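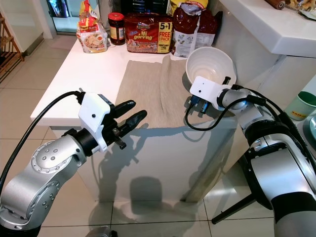

Campaign and Casework Organizer, Trivcombe Ward Alliance

Part time, 12-month contract, with possible extension
Posted 2022-01-20

Who we are

Trivcombe Ward Alliance is a small local party of the left. We were founded by tenants and by former members of larger parties, who wished to have a group which answers first to the people of the town. We have two elected members on the town council, Hemi Dunstan and Elsie Tuhiwai, and 432 paid-up members. We take no money from property developers or from betting companies, and our accounts can be read by any member who asks for them.

Last year our membership voted to employ one organizer. Until now all the work between elections was done in the evenings by the councilors and their friends. This has been too much for them, and letters from residents have waited longer than they should.

What the work is

The organizer will divide the time between casework and campaigning. In a normal month it is half and half. Before an election it is mostly campaigning.

Casework means that you read the letters, e-mails and phone messages which residents send to our two councilors, and you help to answer them. The most frequent matters are housing repairs, bus services, school places and disputes over parking. You will write first drafts, call the council offices, and keep a record so that no case is lost when somebody is on leave.

Campaigning means that you plan the door-to-door visits, prepare the leaflets with our printer, and train new members before they go to knock on doors for the first time. The two main campaigns at present are the reopening of the Allwood bus line and the rent survey in the Kurberg estate. The survey must be finished by April, and you will be expected to join it from your first week.

You will also take notes at the members' meeting, which is held once per month. These meetings can be long. We have different opinions about many things, including foreign policy, and we discuss them openly. The organizer has a voice in the meeting but does not vote.

What we ask from you

We would like to hear from people who have done some organizing before, paid or unpaid. It can be in a union, a tenants' group, a student society, a religious community or another party. A university degree is not required and we will not ask about it.

You should be able to write a clear letter in English. It does not need to be elegant. I am myself not a native speaker, and I know that a good letter can be written with simple words. If you speak Spanish or Quechua this will be very useful, as a number of families in the Kurberg estate came to Trivcombe through the Ñahui workers' association.

You should be in sympathy with our aims, but you do not have to be a member when you apply. If you belong to another party which stands candidates against us, you would need to leave it before starting.

Please read our conduct rules before you apply. They have been stricter since the summer. A member who makes racist or antisemitic statements, in a meeting or on the internet, is suspended while the complaint is heard, and this applies to officers and councilors in the same way as to everybody else. The organizer does not judge complaints, but must pass them on the same day to Wiremu Whitelaw, our complaints officer.

Hours and conditions

The position is for four days per week. Two evenings per week are normally needed, and the hours are given back during the day. Pay is on the same scale as a council clerk of the second grade, with pension. Travel inside the ward is refunded. You will work from our office over the pharmacy in Allwood Street, which has stairs and no elevator. If this is a difficulty for you, please say so and we will arrange a place on the ground floor of the library.

Your manager will be Lachlan Treloar, the branch chair.

How to apply

Send us a letter of no more than two pages. Tell us about one campaign you took part in, what you did in it yourself, and what you would do differently now. A résumé is welcome but it cannot replace the letter. Please add the names of two people we may contact, and tell us if we should wait before contacting them.

Letters can be handed in at the office or sent by e-mail to the branch secretary. We will reply to every person who applies. Interviews take place in person, with three members of the branch, and you will receive the questions one day before.

If you want to talk about the position first, ask at the office for me and I will call you back.

Mayu Chiba
Branch Secretary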